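First Full Trailer for "Ackroyd" Arrives Ahead of Its September Opening

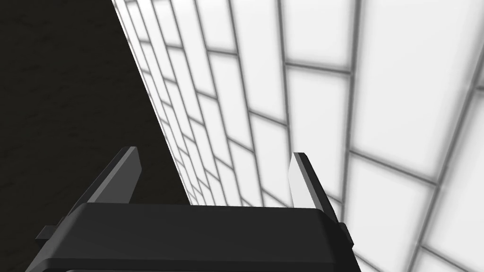 A computer-rendered view of an open gripper, its two fingers set well apart.

After what felt like a very long summer of waiting (and one poster that gave away almost nothing), we finally have a proper trailer for "Ackroyd," the new science fiction adventure from writer and director Elvia Ayala, and it is a treat! Vollach Pictures put it online Saturday morning, and I have already watched it more times than I should probably admit before breakfast.

The story follows a retired ferry pilot named Ackroyd, played by Bernadette Hayes, who is talked into one last trip to the mining moon of Vasodau. She is supposed to drop off 288 sleeping passengers and come straight home. Of course she doesn't, and by the halfway mark of the trailer one of those passengers is wide awake, wandering the lower decks and humming a tune that Ackroyd seems to know from when she was a girl.

Fans of Ayala's last picture, the lovely little ghost story "Ustitix," will be glad to hear that much of the same crew is back, including the composer, and you can tell. The music starts with a single piano and keeps growing, and when the choir comes in over the shot of the ferry turning toward the moon, well, I got goosebumps. There's plenty of humor too, mostly from Hayes, who gets the biggest laugh with a line about the ship's coffee that I won't spoil for you.

Ayala spoke for a few minutes before the trailer was shown to a small audience on Friday night. "I wrote this for Bernadette eight years ago and then I was too shy to send it to her," she said. "When I finally did, she called me back the same afternoon and asked if she could keep her own boots." Hayes, sitting in the front row, held up one foot to show that she had.

The shoot took 62 days, a good part of it on a full-size ferry deck that the art department built inside an old grain warehouse. More than 1,000 people turned up when the production asked for local extras, and Ayala says she wishes she could have used every one of them.

"Ackroyd" opens in theaters in September. Vollach says tickets for the early evening previews, starting at 7 p.m., will go on sale a couple of weeks beforehand.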